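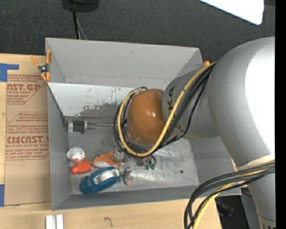 Figure 11.1 An open gray bin on a wooden tabletop.

Chapter 11
Containers and the Space Inside Them

When my colleague Mimoza Popescu was a girl, her family ran a small seed shop in the town of Plikent, and every August she was given the same job: to work out how many sacks of barley would go into the storage boxes at the back. She got it wrong the first year, and by quite a lot! She had measured the boxes across the top, you see, and their sides sloped inward toward the floor, so there was a good deal less room inside than she had promised her father.

Most of us make the same mistake with a cooking pot or a flower planter at some point, and there is no shame in it. In this chapter we will take our time with shapes like these – wide at the top, narrower at the bottom – and learn to find their volume with nothing more than a tape measure and a little patience.

We begin with the plain box, which you met in Chapter 8 and may want to look over again. A box with a base of 800 square centimeters and a height of 18 centimeters holds 14,400 cubic centimeters. Keep that sum handy, for we will come back to it in Section 11.2, when we let the walls lean.

Words to know: volume, base, slant height, frustum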